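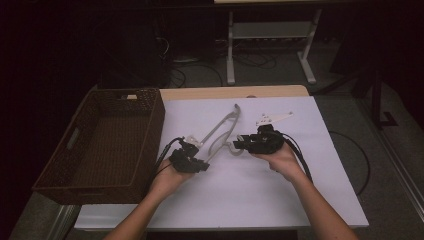
Ludon N2 Newsroom Prompter

The N2 is a desk-mounted teleprompter for radio and television presenters. It takes script text from the Irside rundown system and holds up to 100 stories in memory.

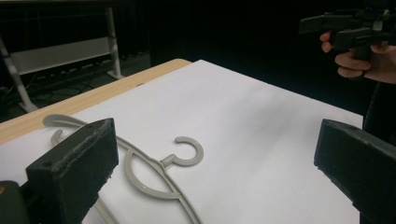 A reviewer at Lapointe wrote that the scroll wheel is stiff at first but the text stays steady at slow reading speeds.

Text height is adjustable in 11 steps.
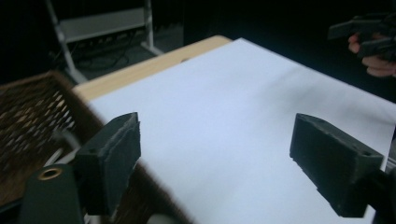 White sheet on table.

Power is supplied by the Nistberg adaptor, sold separately.

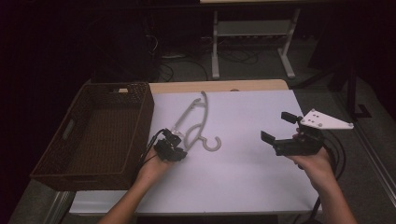 The adaptor lead is 2 metres long. Without mains power, the internal battery runs the unit for over 26 minutes.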